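In praise of flowers that never die

May 2022

My gran would have called them dust collectors. She had strong views on artificial flowers (also on nets, instant gravy and people who leave the butter out) and for years I simply borrowed hers. Real ones or none at all, I used to say, usually while throwing out a bunch of slimy supermarket stems and scrubbing that green ring off the vase.

Well, I've changed sides. I bought my first fake bunch in Lerwood last June, in a little shop called Fandau that mostly sells candles, and I spent £20 on it and felt very silly on the bus home. It's still on the windowsill and I still like it!

What I'd got wrong was thinking they had to fool people. The dull ones do try, all those tasteful cream roses in dentists' waiting rooms, and they make me sad. But once you give up on fooling anybody you can have whatever you fancy. Blue roses! Tulips next to sunflowers, in any month you like, and never mind what's growing outside. I'd much rather have a daft cobalt rose that knows it's daft.

The other thing is that you can fiddle. Real flowers hate being fiddled with. With these I'll pull the whole lot out, lay them across the table, put three stems in a narrow vase, decide it looks mean, and start again with a cup of tea going cold beside me. And they get on with other objects, which proper florist's bouquets never seem to. Put a soft toy beside a grand arrangement of lilies and it looks like a hospital visit. Put one beside a purple glass vase and a heap of blue tulips and it's just cheerful.

Yes, they need dusting. I use an old make-up brush, and the sunflowers are a pain. I'd also keep them out of strong sun, as my first lot of blue went a bit grey down one side. Gran would be thrilled about that. 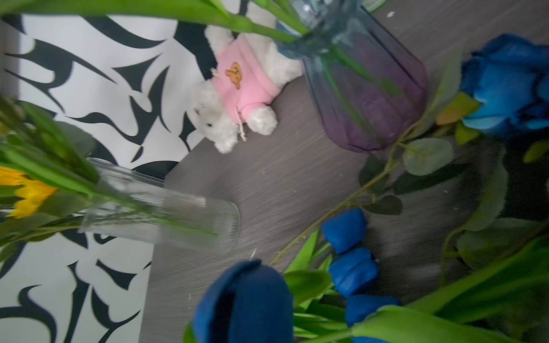
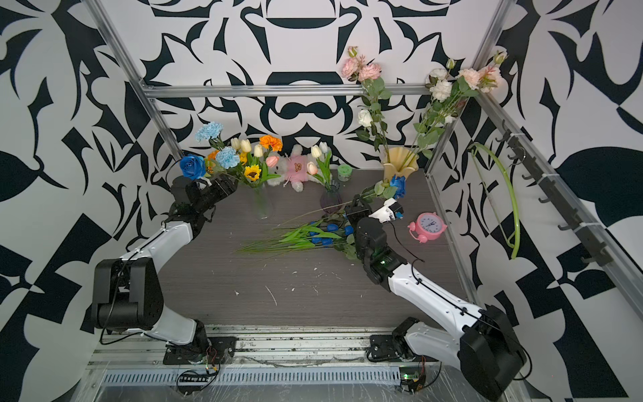
Blue roses, a purple glass vase and the teddy in the pink jumper.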